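Mokolthorpe Activity Sets: Set-Up Guide
Section 4. Cube and Basket Sorting

This section covers setting out, running, and putting away the cube and basket activity. Read Section 2 (Choosing a Table) first if you have not used a Mokolthorpe set before. The short form of this activity is on card 502 in the lid pocket.

4.1 What you need

One red cube, one blue cube, one green cube
One shallow basket, Prakotham pattern or similar
One plain white cover for the tabletop
A soft, dry cloth for wiping the cubes

The basket should be low enough that a cube can be lowered in from above without touching the rim. Deep baskets and baskets with a fixed handle are not suitable. If your set came with the Mousavi tray, keep it for Section 5.

4.2 Preparing the table

1. Clear the table and wipe it down. Let it dry before you cover it.
2. Lay the white cover over the top and smooth it from the center outward. Light creases do not matter. A fold that is high enough to tip a cube should be pulled flat.
3. Leave at least 10 inches of clear surface on every side of the basket.
4. Check the light. Soft shadows beside the cubes are fine. If a shadow is dark enough to hide the edge of a cube, move the lamp higher or farther back.

Note: Marks and smudges on the surface do not affect the activity. Wash the cover when it no longer looks clean, following the label sewn into the hem.

4.3 Setting out the pieces

1. Place the basket near the middle of the table with its long side running left to right.
2. Set the three cubes on the cover, outside the basket. They do not need to be in a line or square to each other.
3. Keep a gap of 2 inches or more between one cube and the next. Cubes that touch are hard to pick up singly.
4. Turn any cube with a marked face so that it stands flat. A small mark on the side is harmless. A dent or a raised chip on the bottom face will make the cube rock, and that cube should be replaced.

4.4 Picking up and placing

1. Choose one cube. Any color may go first.
2. Come down over the cube and take hold of it on two opposite sides, low enough for a firm grip.
3. Lift straight up until the cube is clear of the basket rim. Do not drag it across the cover, as this pulls the cloth into ridges.
4. Move over the basket, lower the cube until it rests on the woven floor, and let go.
5. Place the first cube toward one end of the basket. This leaves open space for the other two.
6. Repeat with the remaining cubes.

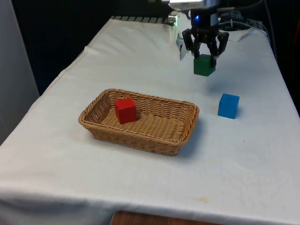
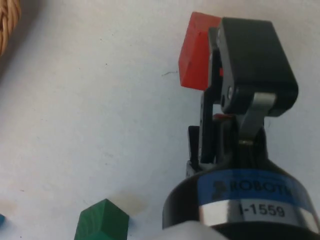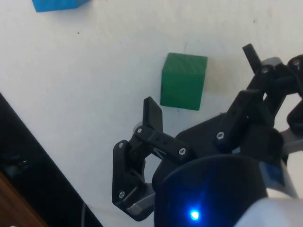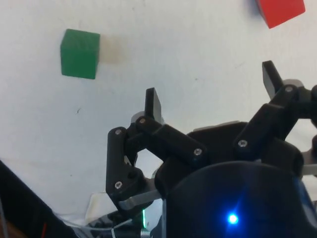 Figure 4-1. Handling the cubes on a white surface. The first picture shows the red cube in the basket, the green cube lifted, and the blue cube on the cloth.

Caution: Do not press down on a cube once it is in the basket. Pressure on the floor of the basket loosens the weave and can crack the strands near the corners.

4.5 Timed form

For the timed form, allow 60 seconds from the first lift. Stop when the last cube has been released in the basket or when the time is up. A cube that lands on the rim counts as not placed. Return it to the table and try again within the same time.

To make the activity harder, call the color order before starting, or turn the basket so its short side faces you.

4.6 If something goes wrong

The cube slips while being lifted: Wipe its sides with the dry cloth and take hold closer to the middle of the faces.

The basket slides: Smooth the cover again. If it still moves, put a square of Gudard grip mat under the basket.

The cube catches on the rim: Lift higher before moving across. Check the rim for loose strands and trim them flush with small scissors.

4.7 Putting away

1. Take the cubes out of the basket one at a time. Do not tip the basket over to empty it.
2. Wipe the cubes and return them to the box.
3. Shake dust from the basket and store it upright, with nothing stacked on top.
4. Fold the cover loosely and lay it over the basket.

Keep the set in a dry cupboard, away from heaters. A damp basket must be aired until dry before it goes back on the shelf.

Continue to Section 5, Tray Sorting.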